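Keeping white things white

By Wanda Fitzsimmons
Last updated Sep 1, 2025

I have been asked so many times how I keep the white things in my house from going that sad tea colour that I thought I had better write it all down in one go. I grew up in a house in Vurimbridge where everything was painted white, down to the coal shed, and my mother was forever going round with a cloth. I swore I'd have brown everything when I was grown up, and of course I have ended up just like her - white tiles, white kettle, white switches, the lot.

Start with the plainest thing there is, a bowl of warm water with a small squirt of washing-up liquid in it. I mean small! Most of the grey film people complain about on white plastic is old cleaner that was never rinsed off, and it holds the dust beautifully. Wipe with one cloth, rinse with a second cloth wrung out in clean water, and dry with a third. If you only have the patience for two, skip the drying on a warm day.
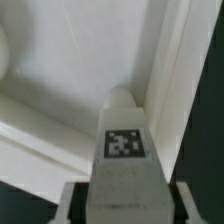
For marks that the soapy water leaves behind, such as pen, scuffs from shoes or the black streaks you get where a hoover has bumped a skirting board, I make up a paste of bicarbonate of soda and water. It should be about as thick as toothpaste. Rub it on with a fingertip in small circles, leave it while you make yourself a cup of tea, and wipe it away. Try it first somewhere that doesn't show. Matt surfaces can come up shiny if you rub too hard, and I have a patch on the bathroom door to prove it (it is behind the dressing gowns now).

Please don't be tempted by bleach on plastic. My old fridge had a door handle that I bleached every week for years, thinking I was doing it a kindness, and it went yellower and yellower until it was nearly the colour of custard. Sunshine does the same to some plastics, so a white radio or a white fan is happier away from a south-facing sill. Linen is the other way about and loves the sun. I hang my pillowcases out damp right up until October, and they come in brighter than any powder has ever got them.

Corners and grooves need something thinner than a cloth. An old toothbrush is what everybody reaches for, and it does well enough, but I like a wooden skewer with a bit of damp rag wound round the tip. You can run it along the seam of a kettle or round the edge of a light switch. With switches the rag should be barely damp, and the power off at the box if you are going anywhere near the gaps.
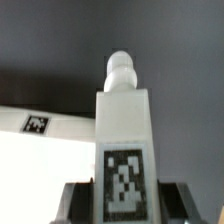 Smooth white surfaces, glossy and matt.

Painted wood is a bit fussier. My friend in Skalberg has white kitchen cupboards and washed them with sugar soap every spring, very strong, and wondered why the paint was going chalky. Half the strength on the packet is plenty for a kitchen that gets wiped now and then. Work from the bottom upwards, odd as that sounds, so that dirty drips don't run down over dry paint and leave tracks, and then rinse from the top down. Dry round the handles, where water likes to sit.

Yellowed cotton wants a long soak and not much else. I put 2 heaped tablespoons of soda crystals into a washing-up bowl of hot water, stir until they've gone, and leave the tea towels in overnight. Then it's an ordinary wash at 60 with nothing coloured anywhere near it. Wool and silk mustn't go in, and nor should anything with a fancy trim.
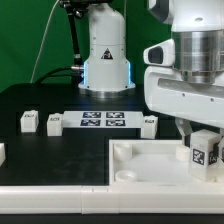
Grease over the cooker is a job I put off as long as the next person. When I do get round to it I lay a hot, wrung-out cloth over the worst of it for a few minutes before I start, and then it's back to the soapy water again. White vinegar is good on limescale round the taps, but keep it off marble and any other natural stone, and never let it meet bleach.

My cloths are cut from old flannelette sheets, which are soft and don't shed once they have been through the wash a few times. I keep the white ones for white things and boil them up in a pan when they look tired. The coloured ones live under the sink and do the floors.

Next month I'll be doing brass and copper, so save your lemon halves in the freezer.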